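Okay, mic check, hi everybody, thanks for giving up your Sunday for this.

Slide 1. Who I am. I run the produce swap in Lulosley – we started with 10 families and a folding table. (Pause for the Endska people in the back row, they'll cheer, let them.)

Slide 2. The big number. 2,782 pounds of backyard fruit last season! Say it slowly. Mostly plums. So many plums. Thank Parveen Paracha here because she did all the weighing, and mention the plum butter.

Slide 3. What went wrong. November. We had 400 pounds of apples come in on one afternoon and I'd put them all in cardboard boxes, and the bottoms went soft and you can guess the rest. Don't tell the whole story, it eats five minutes.

Slide 4. Storage. My favorite part, so watch the clock! Apples want air and they want to be up off the ground, and if you take one thing home it's that. Get crates with slots in the walls, like the green ones stacked on the lower shelf of that blue unit, and put the shelf on casters if you can swing it. Write the variety and the pick date on every crate. Then questions.

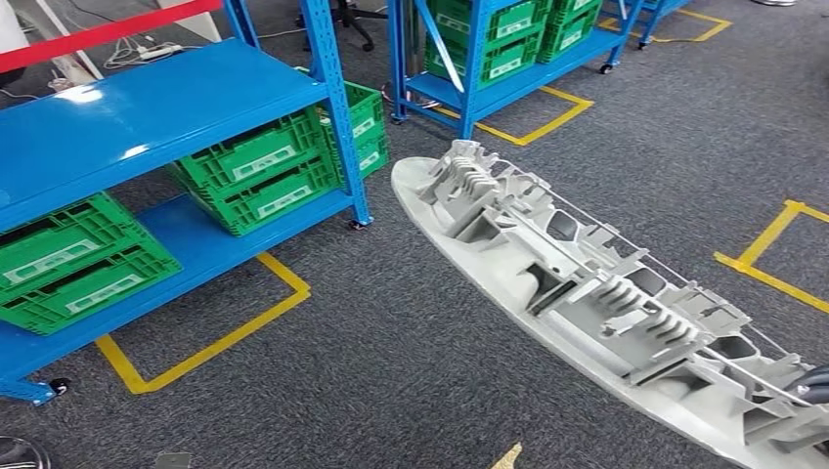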